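Wrist log, tray cell
November 25, 2023
By the Platbridge bench

Left finger came up against the outside of the tray wall again. Second stop since the fixture was moved.
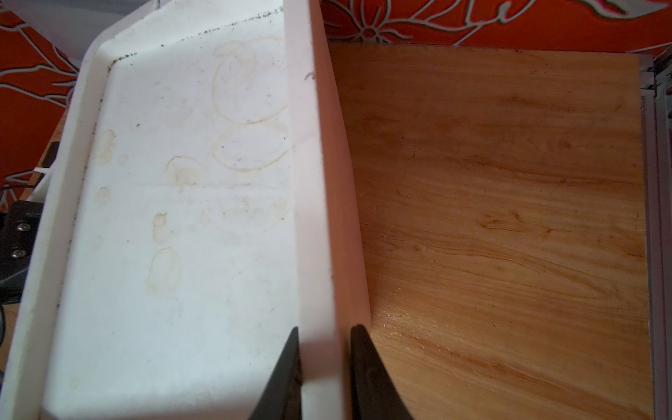
State at the stop

Task is the Lomau tray pick: come down over the right wall, one finger inside, one outside, close on the wall, lift. At the stop both fingers were outside, in the gap between the white tray and the wooden board. Left finger against the outer face of the wall, right finger on the board side. The planner believed it was straddling the wall. It had not closed. The arm reported a lateral force above limit and went to protective stop by itself, so that part of the system did its job.

I did not touch the e-stop until I had copied the log. In hindsight that is the wrong order. The arm was holding position under load with brakes not confirmed, and I was leaning over the tray to look at the fingertips. Wrote it on the card by the pendant: e-stop first, log second. The log does not go anywhere.

Backed out by hand guiding, straight up, slow. No sideways motion until the tips were clear of the rim. No cracks found in the tray wall by eye or by fingernail. Fingers unmarked as far as I can tell. Ran the gripper open and closed 7 times off the part, no binding, no error.

What I checked

Tool center point. Touched off on the pin, within tolerance in all axes. Not the cause.

Force sensor zero. Slight drift from the morning value, too small to matter. Re-zeroed anyway.

Frame offset. The station frame in the Clakel controller still had the value from March. The tray fixture was shifted toward the rail when the bracket was refitted, and the written procedure says to re-teach the frame after any fixture move. The re-teach was done, and saved to the wrong slot. So the program loaded the old frame and the approach was off sideways by more than the thickness of the wall. This alone would explain what happened.

Wall detection. It should have caught the offset and did not. Replayed the saved depth data through the Cabello edge finder. It returned the board side of the gap as the tray wall, with high confidence. The wall is smooth and white, and its outer face picks up a pinkish reflection. The board has strong grain and a faint gloss. My guess is that the finder prefers the edge with more contrast, which here is the wrong one. I have not proved this. Covering the board with matte gray card moved the result to the correct edge in both replays I recorded afterward, but two replays is a small sample and the card changed the height slightly.

The tray floor is also not clean. There are brownish rings from dried liquid, yellowish blotches, and specks along the far edge. I looked at whether the finder was locking onto the rings. It was not, all its candidates were to the right of the floor. Tray should be washed regardless. Also pale chips on the board near the right finger. Brushed off and kept in a bag in case they turn out to be tray plastic. They look more like wood to me.

Changes made today

Deleted the March frame. Re-taught, saved, power cycled, read the value back from the controller. The read-back is now a line in the startup sheet.

Approach speed for the last part of the descent cut to 300 mm/min. Painful for cycle time. It stays until the edge finder is sorted.

Lateral force limit left alone. I was tempted to lower it, but it tripped where it was set to trip, and a lower value would give false stops during the lift.

Added a check before descent: if the detected wall and the taught wall disagree by more than about half the finger opening, stop and ask. Tested by feeding it the old frame on purpose with the tray removed. It stopped and asked.

Open

Whether the first stop had the same cause. That log was overwritten and my note from that day says only "contact, left, reset." Not useful. I should have written down the frame value.

Gray card needs to be replaced by something thin and fixed down. Paint is possible but the board is also used for the other job, where the grain helps.

Gap between tray and board is wide enough to accept both fingers. A filler strip would remove the failure mode without any software. Measure it tomorrow with the arm powered off and locked out.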